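Keeping a two-armed coffee cell on its feet
Monday, September 18, 2023

I went to Dilliteck expecting to talk about clever software and spent most of the morning talking about bolts. I didn't mind a bit. The technician who looks after the coffee bench there has been doing it since January, and she has the sort of hands-on knowledge that never makes it into the manual (she asked me to leave her name out, because her mum reads everything and would send it to the whole family).

The cell is called Wumo. It's two arms fixed to a wooden table, with a capsule machine at the back for them to work on. The first thing she did when I sat down was lean on the table with both elbows and give it a shove.

"If that moves, go home," she said. "You can spend a week on the positions and it's all rubbish the minute the table creeps. I check the mounting plates before I switch anything on. Spanner on every bolt, no force, just see if it gives."

And does it ever give?

"Oh, all the time at first! Wood squashes. You tighten a plate down on wood and it feels solid, then a fortnight later you've got a quarter turn in it. It's slowed down now. I still do it every morning."

I'd have thought a proper metal frame would be the answer, and I said so. She's had that conversation before. There's one at the Platton site and she's worked on it, and she likes it fine, but the point of this bench is to be ordinary. People have kitchen tables. If the arms can only make coffee on a slab of steel then she reckons they haven't learned much.

We got on to how she sets out the bench. She has an order and she sticks to it: coffee machine first, up against the far edge, then the capsule stand on the right, then the tray on the left, and the glass last of all. The machine is the thing everything else is measured from, so it goes down and she leaves it alone.

"The glass I move on purpose," she said. "A bit left, a bit nearer, wherever. The arm has to go and find it. But the machine I'm fussy about, because one arm has to press on the top of it, and pressing is where you break things."

How hard does it press? She laughed at me for wanting a number. She sets it by feel, she said, with the power off to begin with: she brings the arm down by hand until the fingers just touch the lid, writes that height down, then takes it down in steps of 2 millimetres until she's happy. Six goes by hand, and then she lets it try on its own at slow speed with her palm over the stop button.

"Too light and nothing happens. Too heavy and the whole machine tips back, and then you've got a puddle and a very cross me."

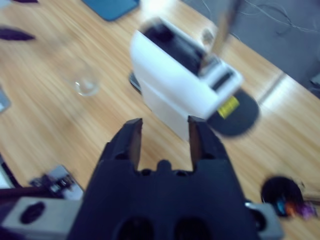
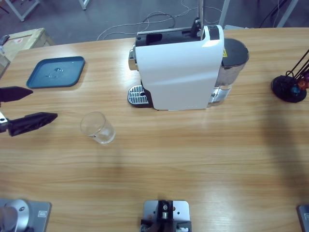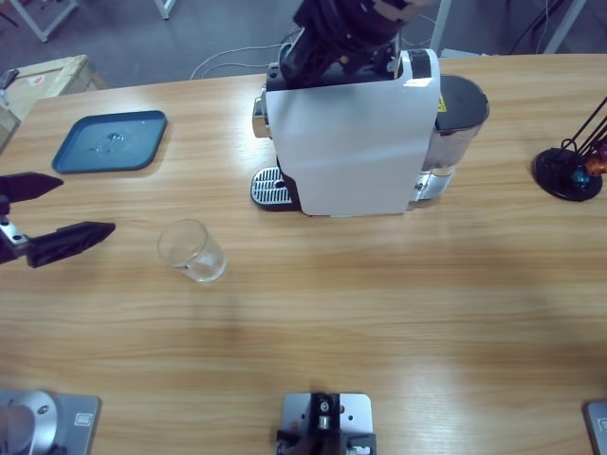
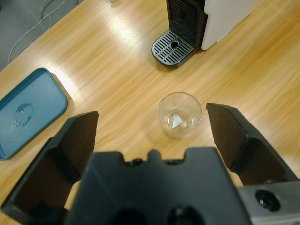
The Wumo bench at Dilliteck, with the coffee machine and a clear glass on the table.

Water was what I wanted to ask about next, what with all those motors. She was calmer about it than I would be. The arms themselves don't worry her much. What she watches for is wet on the fingers, as a damp finger and a smooth glass are a bad pair. She wipes the gripper down between runs with a plain cloth and nothing sprayed on it. She tried a kitchen cleaner once, in her second week, and it left a film that had the glass sliding about like soap in the bath. It took her an afternoon to work out what she'd done.

"I was blaming the grip settings. I'd changed everything! Then I touched the finger and thought, you daft thing, it's greasy."

The fingers wear as well. She swaps them as a pair after 1,000 grips, even if one of them still looks all right, and she keeps the count in a paper notebook with a biro on a string. Changing one side only was the mistake the last person made (she said this kindly), and it meant the glass was nudged sideways every time the gripper closed. Not by much, but a tall glass would go over.

The other regular job is the cameras. There's a small one up by each gripper and another looking at the table, and they all need to agree about where things are. She wipes the lenses, then she has an arm point at a mark she's pencilled on the wood and looks to see if all the views put it in the same spot. If they don't, it's nearly always a wrist camera that's been knocked.

"Steam's a pest for that one too. Not damage, just fog. You come in close over a hot drink and you can't see a thing for a few seconds, so I've told it to wait."

I asked what had gone properly wrong. She had to think. There was a day when the right arm kept stopping halfway across, no pattern to it, and everybody had a theory. She swapped the controller for a spare from Ogundipe, who supply their parts, and it still did it. In the end she found a cable that was being pulled tight when the wrist turned past a certain point. She gave it more slack, tied it off further back, and ran the same move 200 times while she ate her lunch and did her emails. No stops.

"So now that's on my list. Turn each wrist all the way, both directions, and watch the cable, not the arm. Everyone watches the arm."

Her list, by the way, is a sheet of lined paper taped inside a cupboard door. I asked if I could copy it out and she said yes, if I could read it. I could manage most of it: bolts, cables, wipe, lenses, pencil mark, lid height, fill tank. There was one more at the bottom, underlined twice, that I couldn't make out at all.

"Descale," she said. "I forgot it once and we lost two days. Robots were fine. It was the kettle end of things that packed up."

She's hoping to get the next set of fingers made a touch softer, and she's after a second coffee machine of the same model to keep as a spare. If she gets it I've been invited back for the swap, and I've said I'll bring the milk.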